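Hi Kamarul,

July update on the Gretetti good-practice grant, and it's a fuller one than last time because we finally got the rulebook in front of people (hooray!).

Quick recap of where the money went. You're paying for a short set of house rules for recording with hand-held grippers, plus the trial that tells us if the rules can be followed by someone who has a task to do and wants their lunch. Draft three now stands at 19 rules, down from 30. Aisyah Tambunan did most of the cutting and she was ruthless with me. Anything that began "operators should be aware that" went in the bin.

The ones I care about most:

Rule 2, markers. Every marker on a gripper base has to be clean, flat and uncovered before recording starts. No tape over a corner, no thumbs.

Rule 5, cables. Cables run down past the arm and never across the tabletop. Power leads on the floor are the bit we still haven't cracked. I've asked Gulyás for a price on floor covers and will send it when I have it.

Rule 8, bystanders. Faces get blurred before a recording leaves the building, and that includes anybody upstairs on the mezzanine. The first draft forgot the mezzanine completely, my fault.

Rule 11, the table. One task, one table, and only the objects on the task card. Decorations are allowed if the card lists them.

Rule 14, headgear. If the strap or the cap hurts, stop. You don't have to finish the take and you don't have to explain yourself.

The trial target was 800 takes checked against the rules and we got to nearly 900, so I'm pretty happy with that! Rule 5 caused the most arguments and rule 14 the fewest. Jurkodeck has asked to read the draft, and I said yes, with your name on the front page (shout if you'd rather wait for the final one).

Spending is on plan apart from printing. Plustik changed the size of the laminated cards after we'd approved the proof, so we paid for a second run. I've moved that out of the travel line, which we weren't going to use up anyway.

Still to do: the one-page version for new starters, a decision on how long anyone can wear a backpack without a break (Aisyah wants it shorter than I do, and she'll probably win), and a proper sign-off form. I'd like your comments on the backpack question before we write it up.

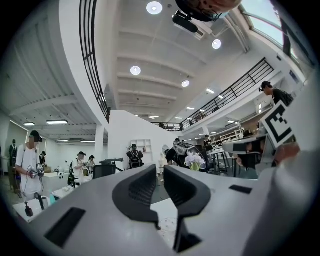
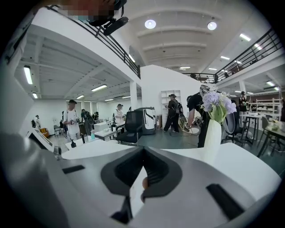
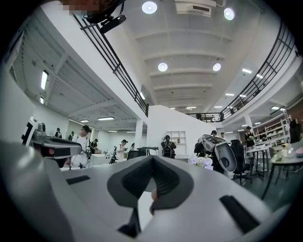
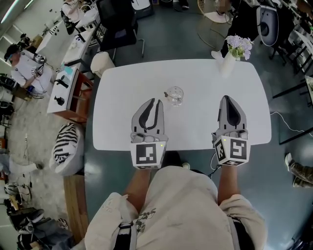 Work with the hand-held grippers on the main floor. The last picture shows the markers on the gripper bases (rule 2).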